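Two arms, one shirt, and a lot of coffee

So the second arm is finally up and running, which means I can stop pretending that a single arm flicking a dish towel in half counts as laundry automation. (It was a very small towel, too.) If you've been following along since the fall, you know the plan for Skistenero: two arms on a stand, a camera up top, a small camera on each wrist, and a pile of laundry that I would really like to never fold again.

Most of the build happened in the back half of Firketti, our shared workshop, where I rent a shelf and half a bench for $50 a month. Total spent on this round was $414, and that's with Elie Awwad handing me a power supply out of his junk drawer. The money went mostly to servos and cable chain. I printed the finger shells twice, the first set came out so brittle that one snapped while I was tightening a screw by hand!

Wiring took longer than I thought it would. I had both arms on one USB hub and the right one kept dropping off whenever the left one moved fast – I swapped cables, swapped the hub, swore a bit, and then Randa Nimri asked if I'd tried giving each arm its own port on the computer. I had not. It's been solid ever since.

Towels are easy because they're the same all over. Shirts are a mess. They have a front and a back, they have holes in places you don't want holes, and a slippery one slides right out if the fingers come in at a bad angle. I've set it up so the arms pick the thing up, spread it out in the air, look at it, and only then decide what to do next. That last part is still pretty optimistic. Basketball jerseys turned out to be my favorite test piece, mostly for the big printing. If the camera can find a number, it has a shot at knowing which way is up.

Working on the red jersey, over the gray cushion:

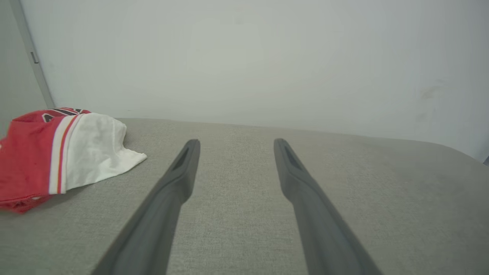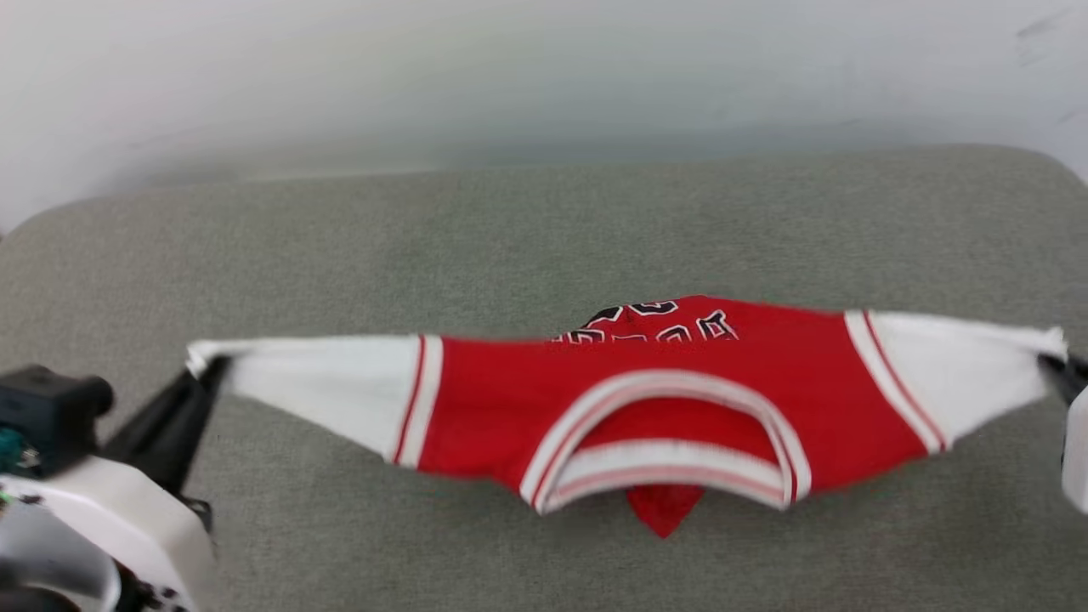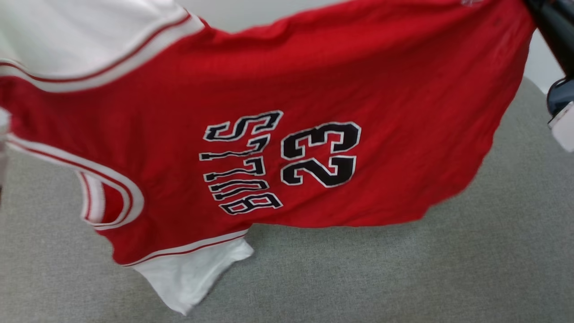 Ayman Khalaf read my draft of this and told me I'm making life hard for myself with all the lifting. In his opinion I should drag the shirt flat against the fabric and let friction do the spreading, and keep the arms low the whole time. He also thinks my grip force is set way too high and that I'll be buying new servos by February.

He might be right about the servos. I turned the current limit down from 626 to 569 last night (those are just the raw units in the driver, don't read anything into them) and the motors do sound happier. The dragging idea I'm less sure of. It would work great for spreading, but I'd still want to pick the shirt up to find the collar, and once it's in the air I might as well pull it straight there. I'll try his way with a few plain T-shirts first and see how it goes.

Other stuff on the list: better strain relief on the left wrist, a softer pad for the fingertips, and a stop button that I can reach without walking around the stand. Aslak Wallin has a big red one he says I can have if I come pick it up, so that's my next errand. After that it's long sleeves, and I'm already dreading the sleeves.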